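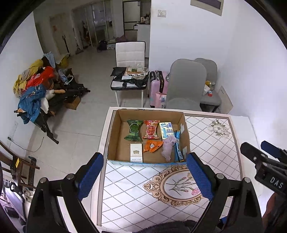
The Parcel Season

Every July, in the weeks before the long vacation ends and the new residents arrive, the mail room at Lindora House begins to fill. The house is a residence for students and young employees who have come a long way to study or work, and the parcels come from families who would like to be there and are not. Shelves that hold a few envelopes in spring are stacked to the top by the middle of the month. By the time the desk closes at 6 p.m., there is usually a line on the stairs.

The habit of sending food to an absent relative is older than the postal services that now carry it. Before there were parcels there were carriers, cousins, and neighbors with a cart. What the modern post added was regularity. A mother could learn that a package handed over on one side of a border would reach her son on the other within a fortnight, and she could plan her baking accordingly. The letter and the food began to travel together, and in many families the food came to be the more carefully prepared of the two.

Waltraud Stöcker has studied this subject for most of her working life. Her archive, kept in two rooms above the reading hall of the Luvik Institute, holds more than 1,000 packing lists written by private persons. Most are on scrap paper. They were tucked under the lid so that the recipient could check that nothing had gone missing, and they were kept, she believes, because they were in a familiar hand.

"People apologize for giving them to me," Stöcker says. "They say it is only a list of groceries. Then they want to tell me about every line."

The lists show how little the basic pattern has changed. There is something sweet and something salty. There is an item the sender considers medicinal, often tea. There is at least one thing that could be bought without difficulty at the other end, and that the sender does not trust the other end to make properly. Socks appear so often in the older lists that Stöcker gave them their own heading in the index.

What has changed is the wrapping. The lists from the first decades describe jars sealed with wax, tins padded with newspaper, and cakes sewn into cloth. Weight was the chief enemy, followed by damp. The arrival of light, sealed packaging altered the contents of the family parcel more than any change in postal rates. A packet of crisps or dried fruit weighs next to nothing and survives a fall. Homemade food did not disappear, but it began to share its space with manufactured snacks chosen for their taste of home, and the balance between the two is now a matter on which families hold firm opinions.

Ilse Kleinschmidt, who has managed Lindora House for nine years, observes the results at close range. She does not open parcels, but she is frequently invited to look. Residents who would not think of discussing their homesickness with the management will bring a box down to the shared kitchen and unpack it in company.

"It is the one occasion when the quiet ones speak first," she says. "They have to explain what everything is."

The house rules on food are strict, and they were rewritten 4 years ago after a dispute over a shelf. Perishable goods must be labeled with a name and room. Dry goods may be kept upstairs in a closed container. Anything left on the common table after ten in the evening is understood to be for everyone, a rule that Kleinschmidt inherited and has never been asked to change.

So-yul Jin came to the house to complete a course in textile conservation. Her parents send a parcel at the start of each term and another, smaller one before examinations. She keeps the second one unopened until the first paper has been sat. The custom began by accident, when a delivery was late, and her family now treats it as a requirement. Her grandmother adds a sheet of instructions addressed to no one in particular, dealing with the correct use of soup stock.

"I know how to use soup stock," Jin says. "I read it every time."

For the companies that carry such parcels, sentiment is a practical matter. Rainer Lenz spent his early career at the counter of Joltance, a regional carrier, and now trains its depot staff. A business customer who loses a shipment wants a refund, he explains, and a family customer wants the box. His trainees are taught to ask what is inside in a tone that does not sound like an accusation, and to offer tape before it is requested. About 90 percent of the damage his depots record in private parcels can be traced to empty space. Senders leave a gap at the top, the carton gives way under the one above it, and the contents are crushed.

Customs rules add a further difficulty. Meat, dairy products, seeds, and fresh fruit are restricted on many routes, and the rules are revised often enough to catch a sender who relied on last year's advice. Lenz recommends that families write the declaration before they pack — the exercise of naming each item tends to reveal the sausage.

Knut Sperling takes a longer view. A retired merchant seaman, he received his own parcels at port offices, sometimes months after they had been posted. He remembers a fruit loaf that had gone around by three harbors to find him and had to be cut with a saw. He ate it over the course of a week. His daughter now works abroad for Shih, an engineering firm, and he has become a sender himself, with a kitchen scale, a drawer of used string, and a supply of cartons from the pharmacist downstairs.

He sends his parcels on the first working day of the month and does not announce them. His daughter telephones when they arrive, and they go through the contents together. She reports that the licorice is always at the bottom. Sperling says that this is where licorice belongs, and that he packed it there so the coffee would have something firm to stand on.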